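Betreff: Re: [Triltent] Dosen im Vorratsschrank, wie macht ihr das?
An: Liste Triltent, Küche und Vorrat

Hallo zusammen,

ich hänge mich mal an die Frage von neulich dran, weil bei mir gerade alles auf dem Tisch gelandet ist und ich sowieso über nichts anderes nachdenke als über Dosen. Zur Erinnerung die ursprüngliche Mail, leicht gekürzt:

> Liebe Liste,
>
> wir sind umgezogen und haben jetzt statt der schönen Speisekammer nur noch
> einen Schrank, der 2 tiefe Fächer hat. Tief heißt: Was hinten steht, sehe ich
> bis Ostern nicht wieder. Bisher standen die Dosen nach Farbe (ja, lacht
> ruhig), das sah hübsch aus und hat im Alltag überhaupt nicht funktioniert.
> Meine Mitbewohnerin will jetzt alles nach Ablaufdatum stellen, ich lieber
> nach Inhalt.
>
> Fragen:
> - Nach Inhalt oder nach Datum?
> - Stapeln oder nebeneinander?
> - Kennt jemand das Dosenregal Irano, und passen da auch die dicken rein?
>
> Und vor allem: Was macht ihr mit den Riesendosen, die nirgends hinpassen?
>
> Danke und Grüße aus dem Kartonchaos

Also, nach Farbe: Ich lache nicht, ich hatte das auch! Und ganz dumm ist es ja nicht, denn man erkennt seine Sachen viel schneller an der Farbe als an der Schrift. Das Problem fängt erst an, wenn man fünfmal Gelb im Schrank hat und jedes Gelb ist etwas anderes. Ich habe deshalb vor dem Umräumen erst einmal alles nebeneinander aufgestellt und geguckt, was sich zum Verwechseln ähnlich sieht. Das kann ich nur empfehlen, man lernt seinen Vorrat von einer ganz neuen Seite kennen (und findet Kichererbsen von vorletztem Jahr).

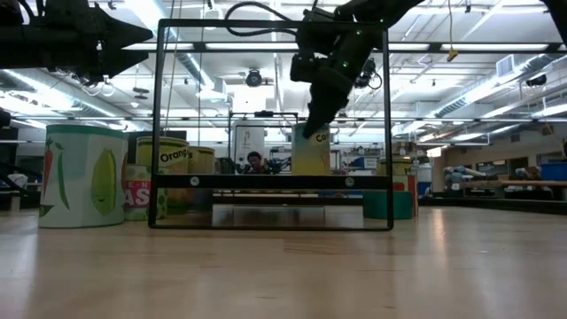
Große Gebinde bekommen bei mir inzwischen einen festen Platz und werden nicht mehr mitsortiert, das war die wichtigste Änderung überhaupt. Früher wollte ich sie unbedingt ins System zwingen, nach Inhalt natürlich, und dann stand die dickste Dose mitten in der Reihe und alles Kleine verschwand dahinter. Die weiße mit dem grünen Rand und der Karotte drauf ist so ein Fall, schaut mal, wie wenig von der kleinen mit dem roten Streifen daneben noch zu sehen ist. Solche Brocken gehören an die Seite, am besten ganz außen, und zwar immer an dieselbe Stelle. Und wo wir bei Gelb waren: Die eine, auf der »Orange« steht, und die andere gelbe gleich daneben würde ich im dunklen Schrank garantiert vertauschen. Die kommen in verschiedene Fächer, Punkt.

Nach Inhalt oder nach Datum: beides, aber nacheinander. Grob nach Inhalt (Gemüse zu Gemüse, Obst zu Obst, Suppen extra), und innerhalb so einer Gruppe kommt das ältere nach vorn. Beim Einräumen ist das lästig, weil man jedes Mal die ganze Reihe rausholen müsste. Ich mache es inzwischen so, dass neue Dosen erst auf dem Tisch warten und ich dann einmal im Monat alles auf einen Schlag einsortiere. Meistens zieht sich das, weil ich zwischendurch die Fächer auswische und dabei jedes Mal beschließe, nie wieder Mais zu kaufen.

Stapeln: bei mir nur zwei hoch, und nur gleiche Größe auf gleiche Größe. Manche Dosen haben unten einen etwas schmaleren Rand, der greift schön in den Deckel der nächsten, die stehen bombenfest. Andere rutschen schon, wenn man den Schrank ein bisschen schwungvoll zumacht. Probiert das bitte auf dem Tisch aus und nicht in Kopfhöhe. Meine Zehen erinnern sich noch an eine Dose Pfirsiche.
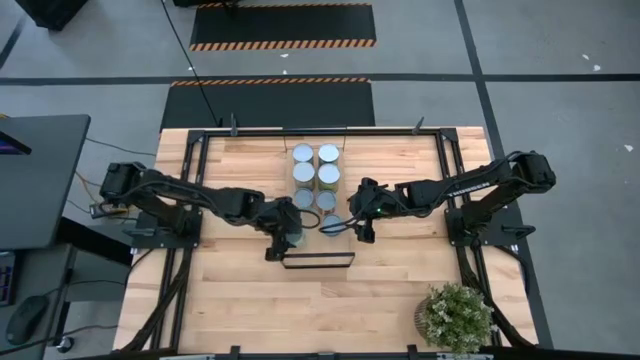

Der Blick von oben ist etwas, woran ich lange nicht gedacht habe, und bei tiefen Schubladen oder niedrigen Fächern ist er der einzige, den man hat. Vorn im Regal drehe ich die Etiketten ordentlich nach außen, das sieht aus wie im Laden, und in der Schublade nützt es gar nichts. Stellt man die Dosen in zwei Reihen hintereinander, guckt man am Ende auf lauter silbrige runde Deckel, und vom Etikett bleibt höchstens ein bisschen Grün oder Gelb am Rand. Daraus soll dann einer schließen, ob es Erbsen gibt oder Ananas! Seitdem schreibe ich oben drauf. Ein Stück Kreppband quer über den Deckel, mit dickem Filzstift der Inhalt und darunter Monat und Jahr, fertig. Direkt aufs Metall ging bei mir nicht gut, der Stift schmiert, und beim Öffnen hat man die Farbe am Dosenöffner.

Wer keine Lust auf Kreppband hat: Runde Klebepunkte tun es auch. Ich hatte mal eine Packung von Brundico, da waren 10 Farben drin, was mir viel zu viele waren. Am Ende habe ich Rot für Tomaten genommen, Grün für Gemüse und alles andere hat mein Neffe auf seine Schulhefte geklebt.

Zum Irano: ja, habe ich, das schräge Gestell, bei dem man hinten einfüllt und vorne rausnimmt. In meine Bahn passen 9 normale Dosen, die rollen brav nach. Die dicken passen nicht, da muss ich dich enttäuschen, und bei den ganz schmalen Tomatenmarkdosen verkantet es sich gern. Für tiefe Fächer ist es aber wirklich schön, weil das Datumsproblem sich von allein erledigt, solange niemand von vorn nachfüllt. (Bei uns füllt immer jemand von vorn nach.) Messt vorher die Tiefe vom Fach, und zwar mit geschlossener Tür! Ich musste an der Rückwand eine Leiste absägen und war einen halben Nachmittag lang sehr schlecht gelaunt.

Dann noch etwas in eigener Sache. Für unser Rundblatt habe ich einen kleinen Text über das Lesen von Dosen geschrieben, den hänge ich mit an, dann haben ihn auch die auf der Liste, die das Blatt nicht bekommen. Bitte gern meckern, gedruckt wird erst im Dezember.

----------

Auf den Kopf gestellt: Was man vor dem Einräumen an der Dose nachsieht 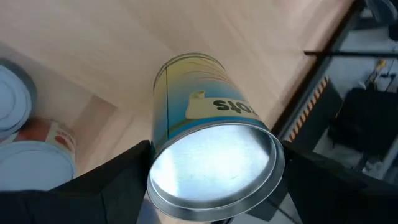 Text: Skoryk | Triltent-Rundblatt, Rubrik Vorrat | Stand: 11. November 2024

Ich nehme jede Dose einmal in die Hand, bevor sie in den Schrank kommt, und drehe sie um. Das Datum steht nämlich überall, nur selten da, wo man es sucht: mal auf dem Deckel, mal unten, mal seitlich ganz klein am Rand vom Etikett. Bei glänzenden Böden hilft es, die Dose im Licht ein wenig zu kippen, sonst spiegelt die Mitte so, dass man eingeprägte Zahlen glatt übersieht. Und wenn man sie schon schräg hält, steht natürlich auch die Schrift auf dem Kopf und man liest nur noch »ots« und einen Streifen Blau. Macht nichts, um den Namen geht es in dem Moment ja nicht.

Als Nächstes kommt der Rand. Mit dem Daumen einmal rundherum, oben und unten. Kleine Beulen in der Seitenwand stören mich nicht, aber ein Knick direkt am Falz oder auf der Naht ist für mich ein Grund, die Dose gar nicht erst einzulagern. Wölbt sich der Deckel oder der Boden nach außen, kommt sie weg, ohne Probieren und ohne Schnuppern. Rost, der sich mit einem trockenen Tuch abwischen lässt, ist mir egal. Rost, der bleibt, nicht.

Lose Etiketten klebe ich sofort wieder fest. Ein Streifen Tesa an der Überlappung reicht. Ich hatte im Keller einmal 7 nackte Dosen nebeneinander, nachdem es dort feucht geworden war, und wir haben wochenlang Überraschungsessen gemacht. Die Kinder fanden es großartig, bis zum Rotkohl auf Milchreis.

Mein Ablauf, falls ihn jemand abschreiben möchte:

- Dose umdrehen, Datum suchen
- Ränder und Naht abtasten
- Staub ab, Etikett fest
- Krepp auf den Deckel, Inhalt und Datum drauf
- Die ältere nach vorn

Angebrochenes gehört übrigens umgefüllt, das wissen alle und trotzdem steht in jedem zweiten Kühlschrank eine halbe Dose Mais mit einer Untertasse obendrauf. In meinem auch, gerade eben nachgesehen.

----------

So weit der Text. Die Überschrift ist noch nicht das Wahre, und ob der Rotkohl drinbleibt, überlege ich noch.

Zurück zur Ausgangsfrage: Bei zwei tiefen Fächern würde ich unten die schweren Sachen nebeneinander stellen, die Riesen ganz außen, und oben vorn alles, was ihr jede Woche braucht. Nach hinten kommt nur, wovon ihr mehrere habt, dann steht vorne immer eine von derselben Sorte und verrät, was dahinter wartet. Und hängt euch innen an die Tür einen Zettel! Ich habe mich jahrelang gewehrt, weil ich dachte, den pflegt ja doch keiner. Stimmt auch, aber ein schlecht gepflegter Zettel hat mich schon vor dem vierten Glas Senf bewahrt.

Falls jemand ein gutes System für Gläser hat, also Marmelade, Gurken, eingekochtes Zeug in allen möglichen Höhen: bitte her damit, da bin ich komplett ratlos. Und wer noch Kreppband in breit übrig hat, ich nehme es.

Liebe Grüße in die Runde
Skoryk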